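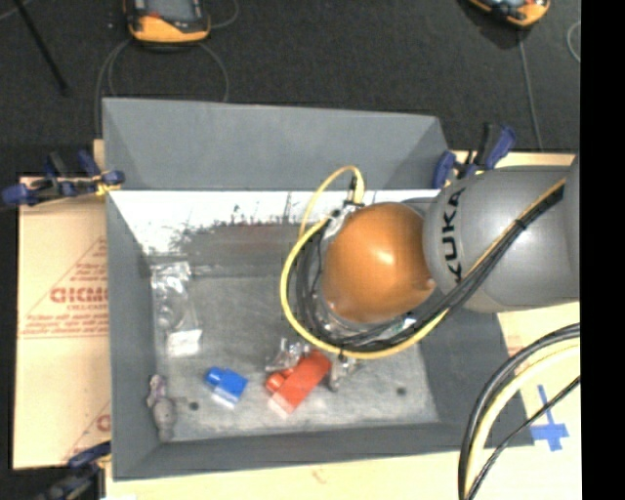 Somtochukwu Osagie wanted to know why a robot needs to practice at all. Couldn't somebody just tell it what to do, once, and be finished?

It is a good question, and plenty of other children asked it at the Trunlow open day too. To answer it, we have to look at what a picking robot does.

What is a picking robot?

A picking robot takes things out of a bin. The one at Trunlow has a long gray arm with an orange part near the end, where your wrist would be. Under the orange part is the gripper. A gripper does the job of a hand, but it does not look much like one. Its fingers point down into the bin.

The black and yellow cables near the wrist move with the arm, so they are left in wide loops. If they were pulled tight, the arm could not turn very far. Try it yourself: hold a piece of string from your shoulder to your hand, then bend your elbow. You need some extra string.

Why is it hard?

Picking up a block is easy for you. You have been doing it since you were a baby, and you have forgotten how long it took to learn.

For a robot, each kind of object is a different problem. A red or blue plastic block has flat sides and keeps its shape. Once the robot knows where the block is and which way it is turned, it can work out where to put its fingers.

A crumpled plastic bag is harder. It is clear, so you can see what is behind it, and it is shiny, so light bounces off it in odd ways. It also changes shape when something touches it. A robot that is very good with blocks may close its fingers on a bag and come up with nothing.

Then there is the way things lie. Objects that have been dropped in a bin do not line up. They lean and tilt, and some end up against the wall, where there is not much space for a finger to fit. The people at Trunlow mix easy objects and hard ones in the same bin on purpose.

How does it practice?

The robot tries to pick something up. If it works, the computer keeps a record of what the robot did. If it does not work, the computer keeps a record of that as well. Then the robot tries again.

One practice run at Trunlow is 1000 tries. In the run we were told about, the robot got 976 of them right. That sounds like a very good score, and it is, but think of a warehouse where the robot has to pick all day long. A person would have to come over and help it 24 times in every run. The engineers want that number to be smaller.

So that brings us back to Somtochukwu's question. You can tell a robot what to do once, if the object is always the same and always in the same place. Many factory robots work that way. A bin of mixed-up things is different every time, and there are too many ways for it to be different to write them all down.

Can you stand next to it?

No. A robot arm is strong and it does not get out of your way. At the open day, visitors stood behind a line on the floor, and a person with a stop button watched the robot the whole time it was moving. Almost 200 people came, in groups of 5, so each group had a clear view.

Try it at home

You need a box, some building blocks, a plastic sandwich bag and a pair of kitchen tongs.

Put everything in the box and give it a shake. Now take the things out with the tongs, one at a time. Keep your other hand behind your back. Next, do it again with one eye closed - it is harder to tell how far away things are. Which object did you drop most often?

Write down your answer and bring it with you if you are coming to the next open day, in July. Children need to come with an adult, and closed shoes are a must.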